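Pre-purchase inspection checklist: second gripper arm for bottle sorting

Last updated: 20/03/2018

Reading time: 6 minutes

Orhun Ersoy asked me to fill this in before we sign anything, so I've gone through the standard sheet and scribbled my comments under each item as usual. Sorry for the length, I do go on a bit! The choice is still between a second arm like the one we have, from Dernus, and the bigger thing Damis have quoted for. I've marked each item OK, FIX or ASK. FIX means it has to be paid for out of this budget, so please don't skip those, Orhun.

1. Working area

1.1 Floor sound and level under the working area: OK
Hard tile with a marble pattern, and I'm quite happy with it. I put the long level down in several spots and nothing rocked.

1.2 Floor clean: FIX
Dark specks and spots again. It needs a proper mop and I'd like a decent mop and bucket on the order (cheap, I promise). If we go for a camera that has to tell dirt from small bits of rubbish, a patterned floor with specks on it is asking for trouble. Put down a plain mat? I've added one to the wish list.

1.3 Marked-out safety zone: FIX
We've got tape but it isn't down yet. Two rolls of the yellow and black will do for both arms. Utgate sell it by the roll and they're quick.

2. Gripper and fingers

2.1 Fingers free of cracks and sharp bits: ASK
One fingertip looks jagged and a little worn. I don't think it's dangerous, but I wouldn't run my thumb along it either. Can Dernus sell us tips on their own, or do we have to buy the whole finger? This matters more than it sounds, because if it's whole fingers every time then the cheap arm stops being the cheap arm by next spring. Damis say their tips just unscrew. I'd like to see that done in front of me.

2.2 Grip suits the items being handled: OK for bottles, ASK for the rest
Bottles are most of what we'll be lifting, and the thin crinkly sort is the one to plan for. They dent if you so much as look at them, and a half-full one weighs a good deal more than an empty one, so the grip setting that's right for one is wrong for the other. I want force control on whichever arm we buy, even if it's an extra. Please don't let anyone talk us out of it to save money!
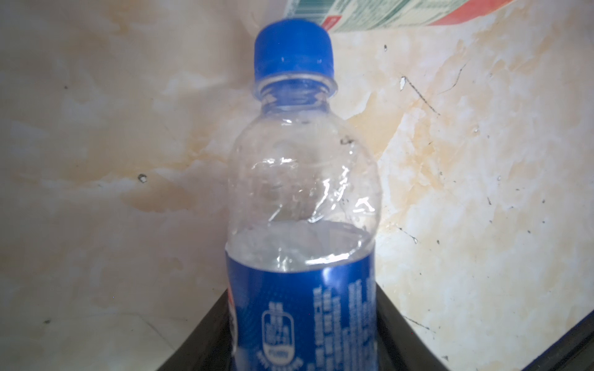 Item 2.2. Blue-capped bottle, still with liquid in it. Plan for these as well as the empties.

2.3 Camera can cope with clear plastic: ASK
My biggest worry, if I'm truthful. You look straight through the top of a clear bottle to the floor behind, and then the creases throw back bright white streaks. I asked both firms for a demo with our bottles on our floor. Damis offered a video. I said no thank you, a visit please. Türkmen (who fitted the conveyor guards for us and are always very fair) think a softer lamp might do more good than a dearer camera, so I've pencilled in a lamp and left the camera upgrade as a question mark.

2.4 Liquids: FIX
Anything with a drink left in it can leak if it's squeezed. We need a drip tray and some sort of splash cover for the wrist wiring. Neither quote includes one. I'd also like a written answer on how wet the arm can get before the guarantee is off, and I mean written, we've been here before with the floor scrubber.

3. Sorting position and bin

3.1 Bin right size and properly lined: FIX
The liner's far too big for the bin and it billows out over the side. A thin bag like that could easily get caught by a finger. So, a bin with a clip ring for the bag, please, and bags that fit it. I know it's a silly little line on a budget with a robot arm in it, but a snagged bag stops the job just as surely as a broken motor.

3.2 Items presented to the arm in a sensible way: FIX
They're in a heap. Bottles lying across each other at all angles, clear ones, green ones with yellow caps, drink cartons mixed in, right up against the bin. An arm has to pick from the top and hope the rest stays put. A shallow feed tray would spread them out and I think it would do more for our speed than anything in the Damis brochure. Orhun Sarıgül has drawn one up already and he reckons we can make it here for 253 in materials. I say do it whatever we decide on the arm. 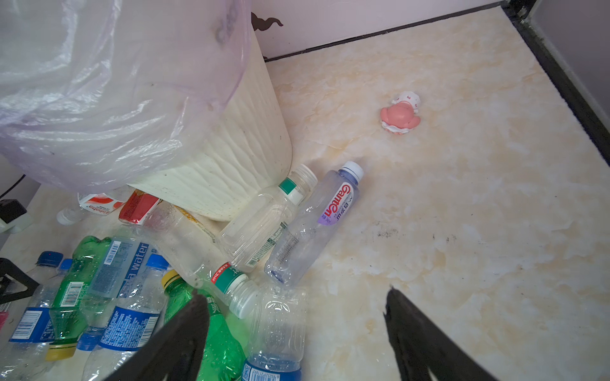
Items 3.1 to 3.3. The bin, its liner and the heap at the sorting position.

3.3 Odd objects removed before start: FIX
There's a little pink figurine on the floor out to the right of the heap. Sweet, but please can we get into the habit of clearing the floor first. I've added a "stray items" box on the start-up card, and a small crate to put them in.

3.4 Power leads and sockets clear of moving parts: FIX
Power strip sitting on the floor near the bin, with its cable running up behind the bag. With drinks being handled next to it! I want that strip off the floor before we talk about adding another arm, so there's a wall-mounted socket box in the costs and an hour or so of an electrician's time. If only one thing on this sheet gets approved this month, make it this one.

4. Money

4.1 Extras not in either quote: listed
Feed tray, drip tray, wrist cover, lamp, mat, bin and bags, tape, socket box. I've set aside 800 for the lot including the tray. It's tight but I've checked the prices and there's a bit left over for spare tips, if they come separately (see 2.1).

4.2 Spares: ASK
How long do we wait for a new finger? Dernus told me "a few days" on the phone, which I've heard before. I'd keep a spare pair on the shelf from day one.

4.3 Training: ASK
Damis charge for it and Dernus don't, though the Dernus session is short. We already know the Dernus controls, so that's worth something. I haven't put a figure on it.

5. Result

Not passed yet. I'm leaning towards the second Dernus arm, with force control, and the floor and electrics sorted first. Orhun E., can you chase both firms about 2.1 and 2.4? I'll do the demo dates. Re-check once the socket box is up and the feed tray is in place, and I'll fill in a fresh sheet then.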